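Course: Home Organization for Beginners
Handout 4: Small things in a bedroom
Prepared by Snežana Ionescu
21 May 2021

In the third session we worked with clothes. Now we come to the small things: toys, pens, cups, packets, everything that has no shelf of its own and is therefore lying on the bed or on the table. Please read the first two parts before the session. The third part is the homework. 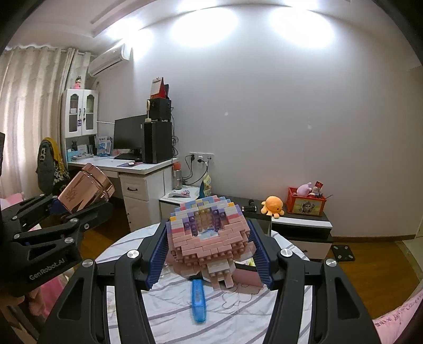
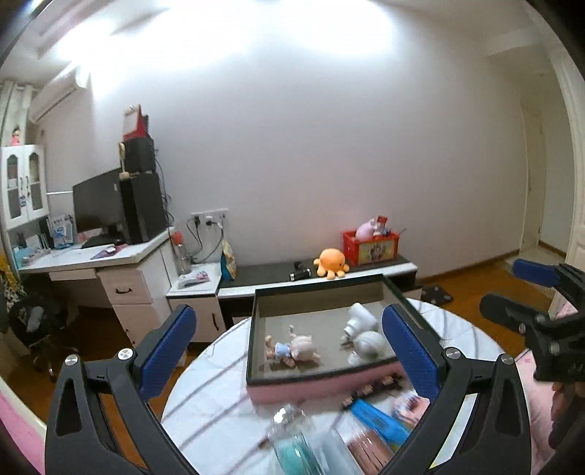 Sorting on the bed and on the round table: brick model and tumbler-like piece in the first picture, open box with the toy doll in the second.

A remark came by mail after the last handout, and I repeat it with permission of the writer, Tellela: the bed is a bad place to sort, things roll into the blanket and in the evening you are tired and must still clear it before you can sleep. She prefers the floor with an old sheet on it.

I agree with the half of this. The bed is soft, and a model made of small bricks does not break so easily if it falls there. It is also at a good height for the back. But it is true that the bed must be free by night. So my rule for this course is: on the bed only what you can finish in one hour. The rest goes to a table. If you have no table, take the floor, as Tellela does.

Part 1. Which surface for which thing

Bed: light things, things that are already assembled, soft toys, cushions. Pull the blanket to one side first. Pens should be closed before they come near a sheet.

Table: things in packages, things with many pieces, things you must look at closely. A cloth on the table is good against scratches, but it slides. Put something heavy on one corner, or fold the cloth under.

Low cabinet: only for things that are already decided. If you put undecided things there, they will stay until December. I speak from my own home.

Part 2. The open box

For sorting we use a shallow box without a lid. A deep box hides what is at the bottom, and then you sort the same things two times. In the shallow one you see everything when you stand over it.

How to work with it:

1. Empty the box fully. Wipe it with a dry cloth.
2. Decide what the box is for, and say it in one word. "Toys" is good. "Various" is forbidden in this course.
3. Put in the big things first, lying flat. Dolls and figures can lie on the side.
4. Hard and shiny things go to the other end from the soft things. They get scratched by each other, so leave a space or put a small towel between.
5. Things that wait for a decision stay in front of the box, in a row. Do not make a pile.
6. When the row is longer than the box, stop and decide. Do not take new things from the room before this.

About packaging. Many people keep clear plastic domes and printed packets because they look nice. Ask if the thing inside will go back into it. If yes, keep them together. If no, the packaging goes to recycling the same day. For a thing which you want to give as a present later, the unopened package is of course kept.

About brick models. Finished models are a separate question and we had long discussion of it last year. You can keep a model whole, or take it apart and keep the bricks. A whole model needs a closed place, for example behind a glass door, or you will be dusting between the studs every week. If you take it apart, put the bricks in one bag with the instructions. A set with 910 pieces needs a bag bigger than you think. I use the Kamwood bag with zipper, the large one, but any strong bag will do.

About cups and tumblers. They belong in the kitchen. If one is used for pens or brushes it may stay in the bedroom, but then it stands upright in one fixed place.

Part 3. Homework

Choose one surface in your bedroom, not larger than 100 x 100 cm. Set a clock to 20 minutes. Sort everything from this surface with one shallow box, using the six steps. Then write:

- the one word you chose for the box
- which thing was the most difficult to decide, and why
- what stayed in the row at the end

Half a page is enough. Bring the page to the next session. If you missed the third session, ask me for the clothes handout before you begin, the folding method is explained there and I will not repeat it.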